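Needle driver trial: Cordier jaws against Sivel

The bench comparison of the two needle driver tips finished in March. Both were run on the same arm and the same Junov controller, with one operator, 400 stitches per tip. Grip force was logged at the wrist joint on every closure.

The Sivel tip let the needle rotate in 38 stitches, the Cordier in 2. Most of the Sivel slips came late in the run, and jaw wear has not been ruled out. Closing time did not differ enough to report.

Next in line is suture handling with black thread on tissue, one arm driving and the second retracting out of the way when not needed. Settings stay as they were for the bench run. 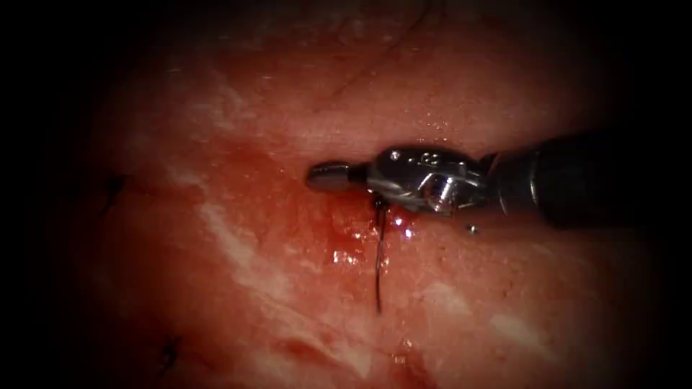

Marlene Sutherland replied that she would want the Sivel jaws replaced at stitch 200 and the slip count repeated before anyone orders.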